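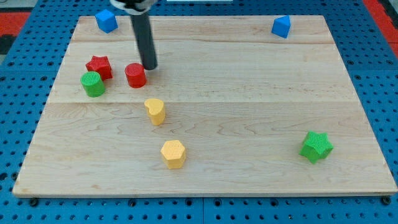

From: Washington Bastos
To: clurau-data
Date: 2020-04-08
Subject: Re: [clurau-data] instruction wording, again

Stanisława Borkowska wrote:

> I went through the Ondholm batch last night. We have 811 episodes
> and 238 of them carry the instruction "push the red one to the
> green one." There are two red blocks and two green blocks in the
> set. Which red one? Does the policy get to pick? I would like to
> fix this before Hayashi starts training on it.

Yes, guilty. Most of those are mine, typed at the end of a shift when every red one looked like the only red one in the world.

Proposal: color plus shape, every time. "Push the red cylinder away from the red star." "Bring the yellow heart next to the yellow hexagon." We have eight blocks and four colors, two of each, so color alone never settles anything. The blue pair is a cube and a triangle, and I don't want to see "blue thing" again, including from me.

I can relabel the 238 from the recordings. The rod goes to one block and stays with it in nearly all of them, so the intent is easy to read after the fact. Where I dithered between two blocks for 20 seconds, I suggest we throw the episode out and not mention it to Sendorska.

Other business: please stop tidying the board between episodes. I know it hurts. But if every run starts with the blocks in a nice ring, we'll have a robot that is excellent at nice rings. Leave them where the last push left them, clumps included. A star jammed up against a cylinder is worth more to us than another clean push across open wood.

Stanisława, do you want "hexagon" or "hexagonal prism"? I vote hexagon. I have to type it.

Washington

_______________________________________________
clurau-data mailing list

Recent threads
- Rod tip height drifting after homing
- Who has the July episodes?
- "Next to" vs. "touching": please pick one
- Star on its side, does it count as a star
- Disk quota (second notice)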